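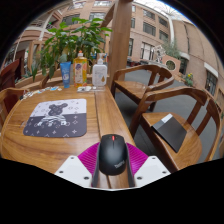 Call for participants: table clearing and sorting

Lustik needs 9 adults to clear and sort small household items on a round wooden table. Typical items are a computer mouse, a mouse pad, pump bottles and tubes. Each session has a fixed item list – please follow its order. No experience required. Participants must be able to stand for one hour. Apply in writing to Torunn Lindqvist by November 19, 2024.

Comments

Rafail Antoniadis: Is the hour continuous or are there breaks?

T. Lindqvist: One break, at the half hour.

Hesham: Are left-handed people accepted?

T. Lindqvist: Yes – note it in your application.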